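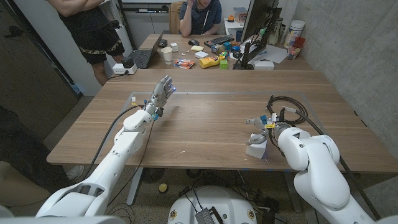
Open day at Wundlow lets visitors see two-armed robot at work

2022-02-13

A robotics workshop in Wundlow opened its doors to the public for an afternoon of demonstrations, giving local people a look at a project that has been running in the building for the past 2 years.

The workshop is run by Zernness, a small firm that develops handling systems for light industry. Its main project, called Edet, uses a pair of robot arms to pick up, turn and put down small objects on a table. Visitors were let in by groups and each group stayed for a short talk, a demonstration and a round of questions.

The firm said it had planned the open day after a number of requests from schools and from businesses in the area. Most of those who came were from Wundlow itself. A few had travelled from farms and packing sheds out of town, where finding enough staff for sorting and boxing has been a problem at the busy end of the season.

Edet works inside an area marked out with grey tape on a tabletop. Staff explained that the tape is for the people as much as for the machine. Anything that is meant to be picked up goes inside the lines, and anything else stays out of them. When the arms are moving, hands are kept clear.

The task on the program was a simple one. A small box is placed on the table and the arms are asked to move it from one side to the other. It sounds like very little, and several visitors said so. The staff answer was that a person does this without thinking, while a robot has to be shown many times over how to approach the box, how far to close on it and when to let go.

To teach it, an operator guides the arms through the job and every run is recorded. The firm has now stored 3116 of these runs. Of those, 1616 were judged good enough to be used for training. The rest were put aside, mostly for slow or untidy movements, though they are kept in case they can be put to some other use later on.
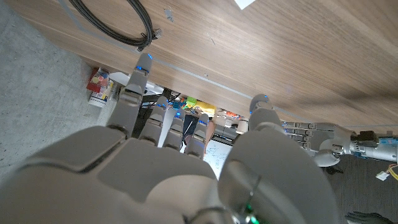 Much of the interest from visitors was in the fingers. A plain gripper is cheaper, easier to repair and does most lifting jobs well enough. A hand with separate fingers can in theory hold a wider range of shapes, but there is more in it to go wrong, and it takes longer to train. Zernness is testing both types and has not settled on one for the finished system.

Questions from the floor covered cost, noise, safety and jobs. On cost, the firm would not give a price and said it was too early to name one. On safety, it said the arms are set to run at low speed whenever the public is in the room and that an operator can stop them at any time.

The question of jobs took up the most time. One grower asked whether the system could be put to work in a packing shed this year. The answer was no. The firm said fruit is harder to handle than a box, as no two pieces are the same and some bruise easily. A parent asked what a student should take at school to get into this kind of work. Staff suggested maths and some computing, and said that being handy with tools counted for a lot as well, given how many hours go into cables and mountings.

Edet's control software is called Usex and was written in-house. It was shown briefly during the talk. The firm said it hopes to make part of Usex available to high schools at no charge, so that students can try planning arm movements on an ordinary computer without needing a robot. A teacher's guide is being written to go with it. No date has been set for this.

Children were asked to stay behind the chairs during the demonstrations but were allowed up to the table afterwards, once the power to the arms was off. Younger visitors were mainly keen to know how strong the hand was and whether it could play rock, paper, scissors. Staff said it had not been taught to.

A second open day is planned for April. It will follow the same program, with a longer session for questions and a separate time for school groups. Entry is free, but places have to be booked ahead as the room is small. Schools that want to bring a class are asked to contact the Zernness office in Wundlow and give the year level and the number of students. Closed shoes must be worn in the workshop. Street parking is limited, and visitors coming by car are advised to use the public lot behind the library and walk across.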